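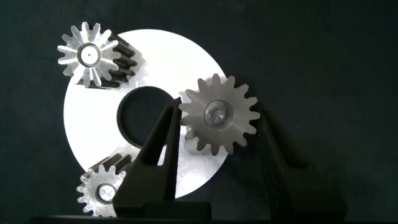 Page last changed: 2022-09-04

Print this page | E-mail this page

Small gears, large disc: odds from the Brandard drawer

The Brandard mill gearbox came apart in August, and most of it has gone back together. What remains are the parts I keep putting on one side because they look better than they work. I have given them a page of their own, partly for the gear people and partly so that I stop laying them out on the dining table.

The disc with the big hole is the spacer. Le Goff sold me one years ago that was the right diameter and the wrong thickness, and it has been an excellent coaster ever since. The gears are plain spur gears, straight teeth, no surprises. They look best on something dark, a trick every jeweller knows and every parts catalogue has forgotten.

One gear by itself, teeth well lit. It came in a bag marked 2537. The bag marked 2053 held a gear I would have sworn was the same until I tried to mesh the pair, which was a short and noisy experiment.
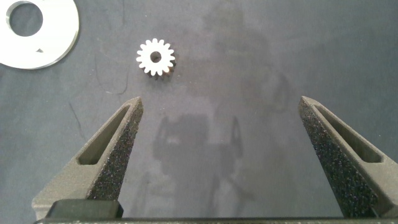 Monique Tessier writes that I should stop trusting bags altogether. Count the teeth, measure across the tips, scratch the answer on a tag and tie it on with wire. She also wants it known that a drop of light oil before storage would do more good than all my polishing.

She is right about the tags. On the oil I plead guilty, having once oiled a boxful and spent the winter picking fluff out of it.

Disc, gears and a short silver peg, all out together. A gear will stand on its edge if you are patient and the table is level, and mine is level thanks to a folded Prinora invoice.

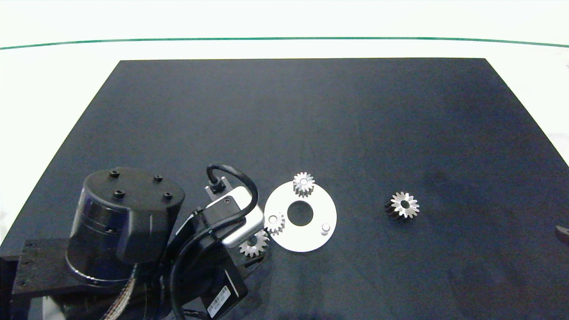 Next job is to find out which of these goes back on which shaft. The manual covers it in a single drawing, beautifully inked and reproduced at the size of a stamp. If anyone has a larger copy I will happily swap it for the coaster.

Filed under: Workshop > Bits and pieces > Gears

Recent galleries
Didia lathe: the handwheel saga
30 washers, sorted at last
Howard Stockdale's drill press
Le Goff catalogue covers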